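Hanging a diagonal lattice paper in a three-sided recess

Grilmont Decorating Guides
Walls and ceilings: patterned papers

A lattice paper repeats in two directions at once. The ribbons or trellis lines cross at fixed points, usually marked by a motif such as a bow or a flower, and any error in hanging shows as a kink in a line that the eye expects to be straight. In a recess with a rear wall and two side walls, the pattern must also turn two internal corners. The method below is for a paste-the-paper product with a drop match. It assumes the plaster is sound, lined and sized.

Reading the label

Check the symbol for the match before buying. A straight match has the same motif at both edges at the same height. A drop match is offset, normally by half the repeat, so that alternate lengths start at a different point in the pattern. Most diagonal lattices are drop matches. Note the repeat in centimetres, and the batch number. Every roll must carry the same batch number; small differences in ground colour are hard to see on the roll and easy to see at a seam.

Working out the quantity

Measure the height of the recess and add 100 mm for trimming at top and bottom. Round this up to the next whole repeat. The result is the cut length. For a recess 919 mm high with a 60 cm repeat, the trimmed height plus allowance is 1,019 mm, and the cut length is 1,200 mm. The difference is waste and cannot be avoided on a large pattern.

Divide the roll length by the cut length and ignore the remainder. Then divide the total width of the three walls by the roll width, round up, and add one length for each internal corner.
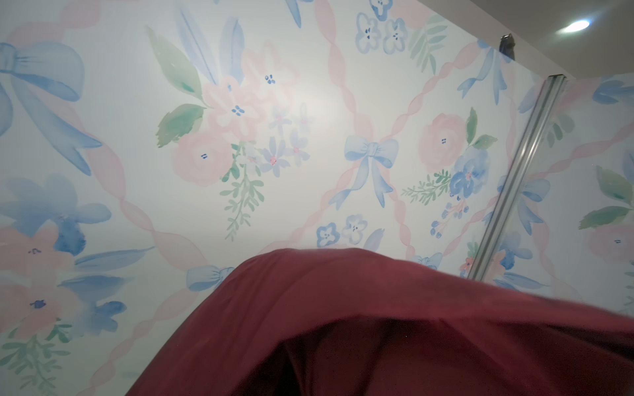

Cut lengths in order and number each one on the back in pencil, with an arrow pointing to the top. With a drop match, work from two rolls, taking odd lengths from the first and even lengths from the second. This reduces the offcut between lengths.

Setting out

Start on the rear wall. Find its centre and draw a plumb line there with a level or a bob. Decide whether the centre line will fall on a crossing or in the middle of a diamond. A crossing is usually better where the wall is narrow, as the largest motif can then sit on the centre.

Hold a dry length against the wall and slide it up and down until no main motif is cut by the ceiling line. Mark the height of one crossing on the plumb line. All other lengths are set from this mark and never from the ceiling, which may be out of level.

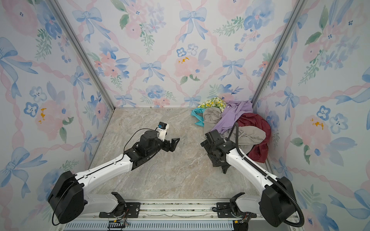

Lattice paper carried across the rear wall and both side walls, with a large bow near the top centre.

Pasting and hanging

Mix the paste to the strength given for heavy papers. Fawzy all-purpose paste is mixed thicker for this grade than for lining paper; follow the table on the packet. Paste from the centre outwards, fold the ends in to the middle, and leave the length to soak. Twelve minutes suits a heavy pulp paper, but the time on the label takes priority. Keep it the same for every length. Paper expands as it soaks, and two lengths soaked for different times will not match from top to bottom.

Hang the first length to the plumb line. Match the second at eye level first, then work upwards and downwards from that point. If the match drifts by a millimetre or two over the full height, share the error between top and bottom.

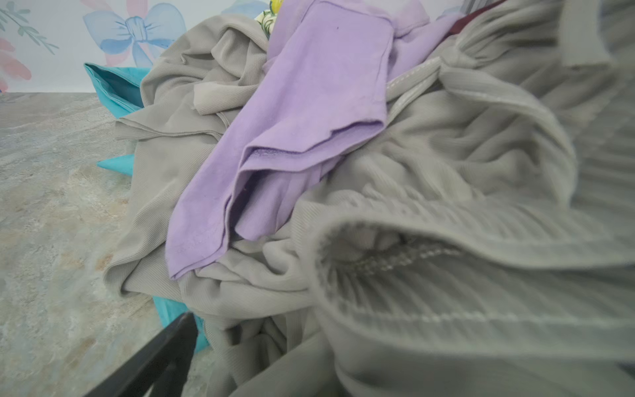
Walls and Ceilings, page 12

Turning the internal corners

Do not take a full width round a corner. Measure from the edge of the last length to the corner at the top, middle and bottom. Take the largest figure, add 4 mm, and cut the next length to that width. Hang it so that the surplus turns on to the side wall, and press it home with a dry brush.

Measure the offcut, mark that distance from the corner on the side wall, and draw a new plumb line. Hang the offcut to this line, letting it lap over the turned strip. On a lattice the lap removes a sliver of the pattern. Match the crossings as closely as possible at eye level and accept a small loss above and below. Where the recess has metal posts or trims at the corners, stop the paper behind the trim on each wall. No lap is then needed, though the crossings should still be kept at the same height on both sides.

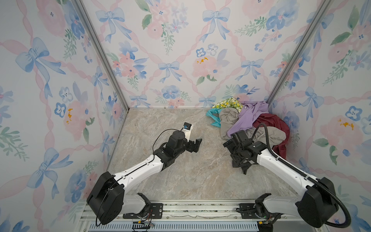
Check the diagonals before the paste grips. Stretch a string along one ribbon line from the top of the wall to the bottom; the crossings should touch it throughout. A length which is out can be peeled back to the middle and rehung while it remains damp.

Finishing

Roll the seams lightly with a felt roller. A hard roller flattens the surface of printed papers such as Skarine Trellis and leaves a shiny track. Wipe paste from the face with a clean damp sponge, dabbing and not rubbing. Trim top and bottom with a fresh blade against a broad knife, changing the blade at each wall.

Keep the room at an even temperature overnight, with heaters off and windows closed. Seams that open slightly on the first evening should be left until the paper is fully dry. Any still open can be fixed with overlap adhesive on a fine brush.

Next in this section: papering round sockets and switches, with the Lurkusthorpe template sheet.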